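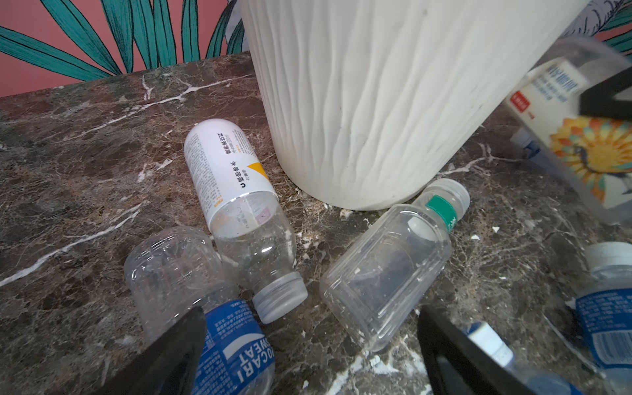
Notebook 18, p. 437

January, bench two, bottles into the bin. Halvard Ljungberg asked whether the arms can clear a counter yet. My answer is still no, for a mixed counter. Clear plastic on veined marble is hard on the wrist view. The labels help, and the Pocari Sweat one reads well even upside down. The square bottle has hardly any label.

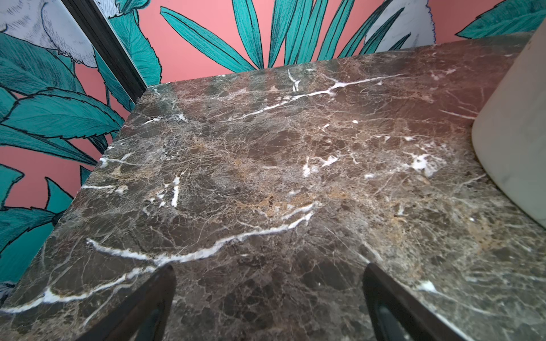
*Wrist view, bare marble between the fingers.*

I keep going back to the white veins. Åsmund Tangen thinks Dalen takes them for bottle edges. I'm not convinced, but we should colour-tag the veins in the labelling set and check. Grip width left alone for now.

Overhead has two clear bottles and a white one in the lined bin, both arms folded - green lights on at the wrists.

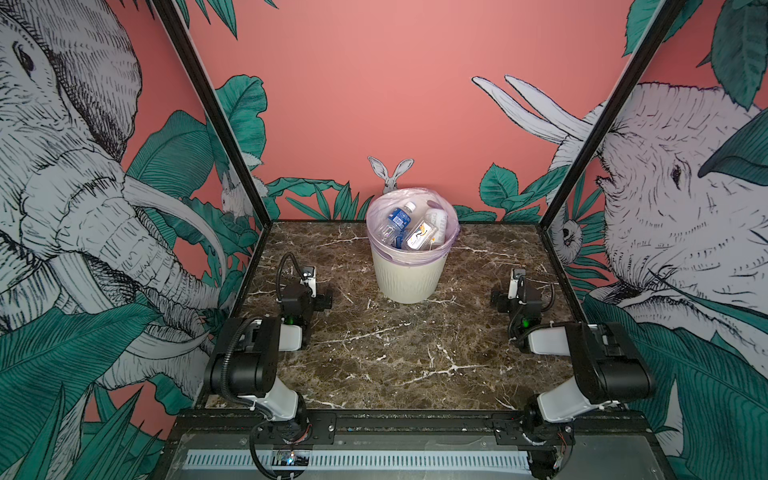 ## To do

- Ask Åsmund for the Dalen logs
- Try a grey mat over the marble
- Spare bin liners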